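La automatización del área de montaje y lo que supone para su personal

2 de noviembre de 2020

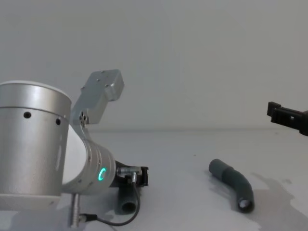
La incorporación de brazos robóticos al área de preparación de conductos de Cordero ha modificado el reparto de tareas entre las personas que trabajamos en ella. Escribo estas líneas a título personal, como responsable de turno, aunque he procurado atenerme a lo que ya se ha comunicado a la plantilla. El trabajo consiste en tomar tramos cortos de tubo y codos de manguera y presentarlos en la posición correcta para su unión. Un tramo recto, puesto en pie sobre la mesa bajo la pinza, admite una aproximación vertical sencilla. El codo curvo, tendido sobre la superficie, obliga a decidir por dónde se toma y con qué orientación se entrega, y a esa decisión se ha dedicado la mayor parte de las horas de ajuste desde el mes de marzo.

El proyecto, denominado internamente Plavus, comenzó con 2 puestos y afecta en la actualidad a 13 personas. El volumen de referencia es de aproximadamente 3.000 piezas por semana. La dirección ha comunicado por escrito que no se prevén bajas derivadas de la implantación. Sí se prevén cambios de categoría, cuya negociación continúa abierta.

Conviene precisar en qué consisten dichos cambios. El operario que antes manipulaba cada codo prepara ahora los lotes, comprueba el estado de las bocas, vigila el recorrido de los cables y autoriza la reanudación tras una parada. El esfuerzo repetitivo de muñeca y hombro ha disminuido de manera apreciable. Ha aumentado, en cambio, la exigencia de atención sostenida, y varios compañeros han manifestado que terminan la jornada con una fatiga distinta, más difícil de describir en el parte del servicio médico.

La formación inicial fue de 30 horas por persona. A mi juicio resultó suficiente para el manejo ordinario e insuficiente para el diagnóstico de incidencias. Quienes llevan más tiempo en el área reconocen al tacto un codo con la pared irregular, y ese conocimiento no figuraba en ningún procedimiento. Se ha empezado a recoger en fichas de puesto, con el formato que ya se utilizaba en el centro de Jakstead. Las primeras fichas se redactaron sin consultar al turno de noche y hubo que rehacerlas.

Queda asimismo pendiente la cuestión del ritmo. El sistema permite fijar una cadencia constante, y existe la tentación de ajustar a ella las pausas de las personas. En la reunión de seguimiento solicité que los descansos se mantuvieran conforme al calendario anterior hasta disponer de una evaluación ergonómica completa. La petición fue aceptada con carácter provisional.

La evaluación se realizará con el mismo cuestionario aplicado en Pimthorpe, al que se han añadido preguntas sobre ruido y turnicidad. Publicaré en este blog las conclusiones que la empresa autorice a difundir.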